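Folding a Zip Hoodie Flat for a Drawer or Shelf

Last updated April 5, 2024

A hooded pullover or zip hoodie is harder to fold than a T-shirt. The hood adds a double layer at one end, the zipper resists bending across its length, and the cuffs and waistband are thicker than the body. The method on this page puts the hood inside the fold and keeps the zipper straight for as long as possible. It works for adult and children's sizes in fleece or sweatshirt cotton.

What you need

A flat surface larger than the garment with both sleeves out. A made bed is adequate. A table is firmer and gives a sharper edge, but most dining tables are too narrow for a large size. Smooth the bedspread first; ridges in the cover transfer to the fold. No folding board is required.

Before folding

Check that the garment is fully dry. Fleece holds moisture longest at the cuffs, the pocket seams and the base of the hood. Feel all three places.

Empty the pockets. Close the zipper all the way to the top, then fold the pull tab down. If the hood has a drawstring, even up the two ends and tuck them inside the neck.

Folding

Step 1. Lay the hoodie on its back, zipper facing up, hood pointing away from you. Pull the hem toward you until the zipper lies in a straight line. A wavy zipper at this point means the body fabric is bunched underneath. Lift the hem, shake once and lay it down again.

Step 2. Spread the sleeves out to the sides. Run a flat hand from shoulder to cuff on each one. Unroll any cuff that has turned back on itself.

Step 3. Flatten the hood. Take it by the top seam, pull it away from the collar, then press the two halves together so that it forms a rough triangle.

Step 4. Fold the hood down over the chest. The tip should reach a point around 6 inches below the collar on an adult medium.

Step 5. Bring one sleeve straight across the body. At the opposite side seam, turn it down so that the cuff points to the hem. Repeat with the other sleeve. The cuffs should not lie on top of each other.

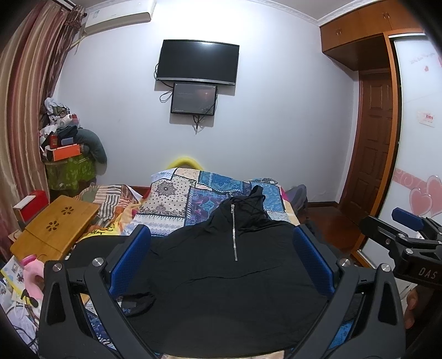 Step 6. Fold each side of the body in toward the zipper by the same amount. Leave the zipper itself uncreased. The result is a long rectangle about as wide as the hood.

Step 7. Fold the hem up to the middle of the rectangle, then fold once more to meet the collar edge. Zippers with large metal teeth will not take the second fold well. For those, stop after the first and store the garment on a shelf.

Storing

In a drawer, stand the folded hoodies on edge with the last fold facing up. On a shelf, stack them flat with the heaviest at the bottom. Stacks of more than six tend to lean.

For a backpack or suitcase, follow the steps through Step 6, then roll from the hem toward the collar. Rolling is slower to undo but leaves fewer creases.

Common faults

Bulge at one end: the hood was left bunched. Open the fold and repeat Step 3.

Rectangle wider at the hem: the sides were folded at an angle. Line up each side seam parallel to the zipper.

Fold springs open: usually a thick waistband. Turn it under by one band width before Step 7.

Text by Nosipho Mokgethi. Steps checked by Cường Hứa.

2 comments | 59 shares

Contact | © Loteo | Back to top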